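4.2 Picking an order when everything is touching

I should say up front that this was the section I least wanted to write, because for a long time our answer to "which item do you pick first?" was "whichever one the detector likes best". That worked nicely as long as the items were spread out. Once Hilde started pushing them together into a heap, Sandum (our planner, described in 4.1) would happily go for a fruit in the middle, open its fingers wide and shove two neighbours halfway across the table on the way down.

So we gave the planner a cost for disturbing things. For each candidate grasp we sweep the shape of both open fingers along the last 60 mm of the approach and ask how much of that sweep passes through something that isn't the target. The answer gets added to the usual grasp score, with a weight we'll come back to in a moment. It's a very plain idea and I make no claim that we were first to it! What I think is new is where the item shapes come from. We don't fit a model to each one. Trastau, our perception module, gives us a mask per item and a rough height, and we puff the mask up into a blob. Blobs are wrong in lots of small ways, but they are quick, and they don't care whether the thing is a mandarin or a lump of carrot.

Figure 3 shows the kind of layout we mean by a "loose cluster": fruit and veg on one side of the table, an open box on the other as the place to put them, and a tall jug behind the cluster that must not be touched. 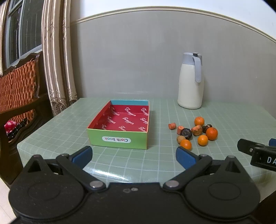 Figure 3. A loose-cluster layout from the wrist view, with the open box as the goal.

The weight on the disturbance cost took far more fiddling than it deserved. Set it too low and you're back to ploughing through the heap. Set it too high and the planner becomes terribly shy – it picks off the outliers, then sits there rejecting every grasp in the middle until it times out. Ward suggested letting the weight fall as the planner runs out of good options, and that is what we ended up using. It starts at 15 and is halved each time a full round of candidates is turned down. I was against this at first (it felt like a fudge, and I said so at some length), but it got us past the stalls and I've stopped complaining.

Similar colours gave us a different sort of headache. When two orange fruits touch, Trastau sometimes returns one mask for the pair, and then the blob is a long sausage with its centre right where the two skins meet. A grasp there is about the worst you could choose. We tried a fancier segmentation head and it did help, but it also slowed the loop down enough that Nadja, who looks after the controller, asked for it to be taken out again. What we do now is check the outline of each mask for a pinched waist. If there is one, the mask is split along it and both halves go back in the queue as separate items. Items with an odd outline of their own, cut pieces mostly, do get split by mistake now and then. The harm is small: the planner grips one end of the piece and carries on.

The jug and the box are handled separately. Neither of them is ever a target, so we keep them out of the blob step altogether and treat them as hard obstacles with a margin of 13 mm. For the box we only do this for the walls, of course, or there'd be no way in. Glossy surfaces can put holes in the height map, so anything marked as an obstacle has its holes filled upwards to the tallest point nearby. That makes the jug fatter than it is, and I'm quite happy with a fat jug.

One planning round takes 425 ms on the machine under Mieke's desk, most of it spent on the sweeps. We could cut that by skipping candidates whose fingers obviously land on free table, and there's a half-finished branch that does so. It isn't used for any result in this paper.

The order the planner settles on tends to look sensible to a person watching: strays first, then the rim of the cluster, then inwards. We never told it to work from the outside in. Rebecca has pointed out that it will still choose an inner item if that item stands well above its neighbours, and she thinks our cost should count toppling as well as shoving. I agree with her, and we return to the question in Section 6.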